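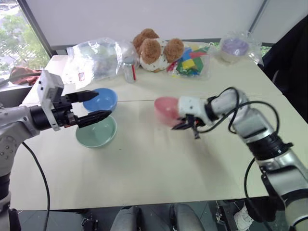
White top, with blue and mint-green bowls.

Lellent Dining and Activity Table, White
Item No. 226
Manufacturer: Rovetti
Distributor: Arnaud Institutional Furnishings

Product Overview

The Lellent table is intended for dining rooms, school cafeterias, day centers and residential facilities in which the same furniture is used for meals and for activities between meals. It is supplied with a flat white top and a four-leg steel base, and it may be ordered singly or as part of a room layout prepared by our planning office.

The Lellent replaces the earlier Pondumon table, which is no longer manufactured. Customers who own Pondumon tables may continue to order feet, leg bolts and edge strips through the spare parts department. The two models share the same standard seated height and may be placed end to end in the same room. The linking clips are not interchangeable, however, and a Pondumon clip should not be forced onto a Lellent rail.

Specifications

Length: 1452 mm
Top finish: White, low sheen
Base: Steel, powder coated, light gray or black
Seated height: Standard adult
Feet: Leveling, non-marking
Linking: Side rail accepts two clips per long edge (clips sold separately)
Assembly: Required, tools included
Warranty: 10 years on the base, five years on the top

Other lengths are available on written request for orders of ten tables or more. Please allow additional production time for any table that is not of standard length.

Selecting a Top

White is the standard finish and is kept in stock throughout the year. It is the finish most often chosen for rooms with little daylight, and crumbs and spills are easily noticed by staff at the end of a meal. Facilities that serve residents with reduced vision should consider the contrast between the table and the tableware. Colored bowls and plates are generally easier to find on a white surface than white ones, and a plain surface without a printed pattern is preferred.

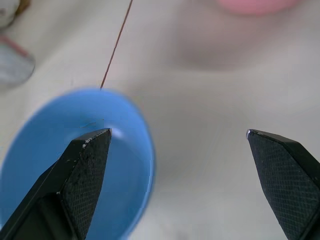

Two further finishes, pale oak and sand, are produced in scheduled batches. The batch calendar is issued each April and may be obtained from the sales office. Orders for these finishes are confirmed only when a place in the batch has been assigned. We regret that finishes cannot be changed after confirmation.

Small differences in shade may occur between tables produced in different batches. Customers furnishing a single room are advised to order all tables at one time.

Cleaning and Care

Wipe the top after each use with a soft cloth and a mild dish detergent diluted in warm water. Rinse with a second cloth and dry. Disinfectants approved for food-contact surfaces may be used at the strength stated on their label, and should be rinsed off after the stated contact time. Scouring powders, steel wool and solvent-based polishes will dull the finish and are excluded from the warranty.

Hot pans and serving dishes must be placed on a trivet. Knives should be used only on a cutting board. Paint, glue and modeling clay should be removed before they dry — a plastic scraper may be used for residue, held flat against the surface.

Check the leg bolts one month after assembly and once each year after that. The correct tool is attached to the underside of each table.

Delivery and Assembly

Tables are delivered flat, two to a carton. Delivery is to the ground floor entrance unless another arrangement has been made in writing. Two persons are required to turn an assembled table upright. The top must not be dragged across the floor or carried by the side rail.

Cartons should be inspected before the delivery receipt is signed. Damage reported within five working days will be handled as a replacement. Reports received later will be reviewed under the warranty terms.

Accessories

Linking clips, pair — Item No. 551
Replacement leveling feet, set of four
Edge strip, white
Transport dolly

Ordering and Contact

Orders from schools and public institutions may be placed by purchase order. A sample of each finish can be borrowed for two weeks at no charge, return postage included.

Room layouts and quotations: Annick Masson, Planning Office
Spare parts and warranty: Gwenaël Ferrand, Customer Service

Specifications on this page were last revised on June 4, 2021 and replace those printed in earlier catalogs. Dimensions are given in millimeters. The manufacturer reserves the right to change fittings and packaging without notice.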